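Voltine Adds Flatedmont Shower Valve to Its Bathroom Range

17 December 2025 – Voltine is so pleased to share that the Flatedmont thermostatic shower valve, a project dear to all of us, goes on sale this week through Stemwood stores.
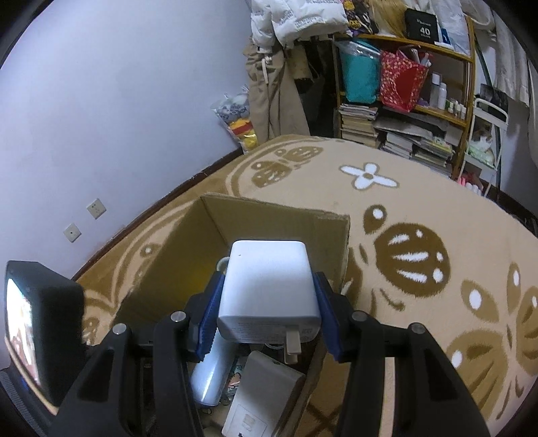

A white power adapter with two flat prongs.

"We wanted a valve that folks could fit on a Saturday morning and then happily forget," said product manager Anwara Howlader, who has been with it from the very first sketch.

It comes in 3 finishes, with a 7-year warranty on the cartridge, and
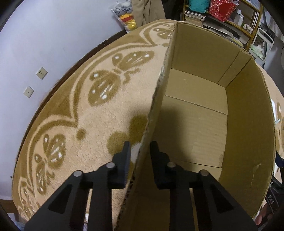

spare parts will be kept in stock at our Tagle warehouse for years to come. Press contact: Nikau Bolger, Voltine.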